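木のテーブルの天板を普段どおりに手入れする方法

明るい色の木のテーブルは、汚れよりも先に乾燥と輪じみが目につきます。このページでは、オイル仕上げの天板を家庭で手入れする手順をまとめます。ウレタン塗装の天板にはオイルがしみ込まないので、拭き掃除のところまで読めば足ります。

仕上げの見分け方

目立たない場所に水を一滴落とし、20分待ちます。水が玉のまま残ればウレタンなどの塗膜がある天板、しみて色が濃くなればオイル仕上げか無塗装です。購入時の説明書があれば、そちらの表示を優先してください。

用意するもの

・綿の布 3枚(着古したTシャツを切ったものでよい)
・紙やすり 240番と400番
・やすりを巻く当て木
・木工用の植物性オイル
・中性洗剤
・ゴム手袋

オイルは、天板の幅が90センチ、奥行きが60センチくらいなら大さじ2杯で足ります。私は Flaltosa の無色のものを使っていますが、色のつかない製品なら他のものでもかまいません。着色タイプは明るい木には色が強く出ることがあります。

拭き掃除

天板の上のものをいったん全部どけます。固く絞った布で木目に沿って拭き、すぐに乾いた布で水気を取ります。油汚れがあるときは、水1リットルに中性洗剤を小さじ1杯の割合で薄めた液を使い、そのあと水拭きを二回します。メラミンスポンジは表面を削るので、塗装のある天板にもオイル仕上げの天板にも使いません。

オイルを塗る場合は、ここで一晩乾かします。

木目の向きを確かめる

やすりもオイルも木目に沿って動かすのが基本です。窓からの光が斜めに入る時間、朝の9時ごろに見ると流れが読みやすくなります。明るい木では、筋の細かく詰まったところと、幅の広い波のような模様がゆったり広がるところが一枚の天板に並んでいることがあります。波打つところでは模様を一本ずつ追わず、全体の流れに合わせてまっすぐ手を動かします。
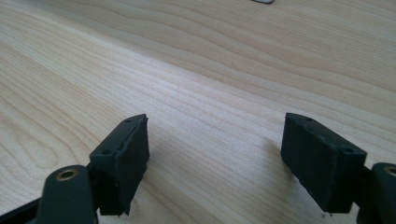 最終更新:10月(オイルの量と乾燥時間を修正)

木目が天板の辺に対して斜めに走っている場合は、やすりも斜めにかけます。辺と平行にかけると細かい傷が木目を横切り、オイルを塗ったあとで白っぽく浮いて見えます。

やすりをかける

輪じみやざらつきがある部分に、まず240番をかけます。当て木に紙やすりを巻き、力を入れずに往復させます。しみだけを狙って削るとそこがへこむので、まわりの手のひら二つ分くらいまで広げて少しずつぼかします。次に400番で天板全体を軽くなでます。粉は乾いた布で取り、掃除機があればブラシをつけて吸います。

突き板の天板は表面の木がごく薄く、240番でも下地が出るおそれがあります。小口を見て上だけ薄い層になっていたら、400番だけにしてください。

オイルを塗る

1. 手袋をして、布にオイルを少し含ませます。直接たらすと、そこだけ濃くなります。
2. 木目に沿って端から端まで薄くのばします。
3. 15分置きます。
4. 新しい布で、表面に残ったオイルをしっかり拭き取ります。べたつきはたいてい拭き残しが原因です。
5. 風通しのよいところで一晩置きます。

乾きが悪いときはもう一晩待ちます。二度塗りをするなら完全に乾いてからです。裏面も塗る場合は、先に裏を仕上げてから表に移ります。

使った布の処分

植物油のしみた布は、丸めて置いておくと自然に発熱して火が出ることがあります。使い終わったらすぐ水に浸し、水を含ませたままポリ袋に入れて、自治体の決まりに従って捨てます。

手入れの間隔

食卓なら半年に一度、あまり使わない机なら年に一度を目安にします。水を落としてすぐしみ込むようになったら、間隔に関係なく塗ります。塗ってから一週間ほどは、濡れたコップや熱い鍋を直接置かないでください。

文:Yanling Yan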